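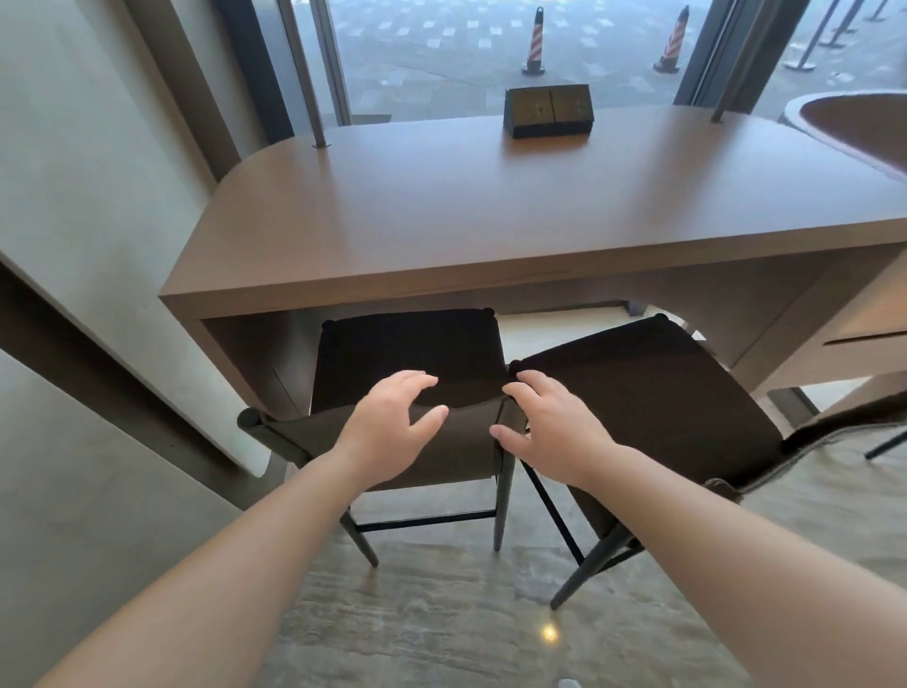
Szu-yu Yau
Lecturer, Robotics and Automation

# Lecture 7 - Can machines do chores yet? Chair straightening as a test task

Bring these notes to the Tuesday section. Tien-fu Hsueh will run the exercise at the end.

## 1. Why this task

Public demonstrations tend to favor folding, pouring and loading dishwashers. Putting chairs back under a desk gets less attention. It is short, occurs in homes, offices and cafes, and needs no tools. A person does it without planning. Most mobile manipulators still do it slowly or with help.

Working definition for this course: a chore is *done* when a person entering the room would not redo it. This is stricter than "the robot reached its goal pose."

## 2. What the hands are doing

The two hands work close together, one on each backrest. The left is open, fingertips on the upper rim. The right has thumb and index finger around a corner, with the other fingers spread down the fabric. Two contact types are therefore in use at once:

- **Fingertip contact.** Good for pushing and for sensing where the chair is. Cannot pull.
- **Partial grasp on an edge.** Can push, pull and apply torque about the vertical axis.

The right chair sits at a slight angle to its neighbor. Correcting an angle calls for rotation plus translation, and the center of rotation depends on which legs carry the load. A single-arm robot pushing at one corner will usually turn the chair more than intended.

## 3. Where current systems fail

**3.1 Perception.** Thin black legs return few depth points. Polished stone floors add reflections, and floor-to-ceiling glass may be read as open space. Planners have been known to route an arm toward a plaza on the far side of a window. A shaggy throw over a backrest hides the edge that the grasp planner is looking for.

**3.2 Contact.** Upholstery deforms. A force threshold tuned on a bare chair back will trigger late on a padded one. Legs can also catch on each other below the desk, out of view of a head camera. People notice this through the wrists - few robots are set up to.

**3.3 Stopping.** The last inch is the hard part. Push too little and the chair sticks out; push too much and it strikes the desk edge.

## 4. Results to discuss

The Irkivine trial ran 237 attempts on two adjacent chairs, using the Bulamen base and a pair of Caltik arms. Nearly all of the failures fell under 3.2 or 3.3. Performance dropped when the chairs started in contact with each other. The write-up (Kao lab, course folder) does not report how often a person stepped in. Treat the success rate with care.

## 5. Position taken in this course

In a fixed layout with one known chair model, yes, with supervision. In an arbitrary room, no. The gap is mostly in contact sensing and recovery; arm strength and reach have been adequate for years.

## Exercise

Work in groups of 4.

1. Write a success test for "chairs tucked in" using no more than 2 measurements.
2. Find a final state that passes your test but that a person would still correct.
3. Revise the test and state what sensor it now requires.

Hand in one page per group, with a sketch of the contact points.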